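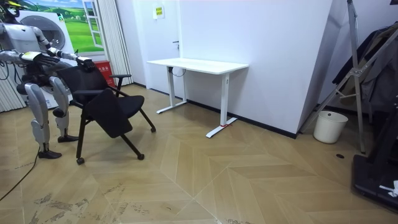 One hand on the backrest, the other hovering. Chair duty at Sovari.

Quick one, on my break. People keep asking if the robot took my job. No. It took the chairs.

We run training days for offices, so half my shift used to be chairs. Out of the room, back in the room, under the desks, someone wants them in a circle, someone wants them gone again by 4. One week in July I kept a tally on my phone. 108. My back could have told you that without the tally.

So now the robot does chairs. Slow. Painfully slow the first week, I'd stand there with my hands twitching wanting to just grab the thing. Harish Joshi told me to leave it alone and go do the bookings. I have never done bookings. Turns out I'm ok at bookings? Shalini showed me the calendar and the Kitex invoices and I only broke it once.

What's changed, mostly:

Less lifting. Good.
More screen. Not so good, my eyes are fried by lunch.
Floor has to be kept clear, so no more dumping your bag wherever. Everyone grumbles, me too.
Quieter. Me and Yadav used to do the rooms togehter and talk rubbish the whole time. He's upstairs now and I see him maybe 5 minutes a day. Nobody put that in the plan.

Pay went up a bit, 720 over the year, after Shalini pushed for it. She said new duties, new rate, and kept saying it untill they gave in. Ask for it if this happens at your place. Ask early.

They want it on desks next. We'll see. Harish is keen, I'm less keen, the desks are mine.

Ok phone's ringing, thats me now apparently. More later.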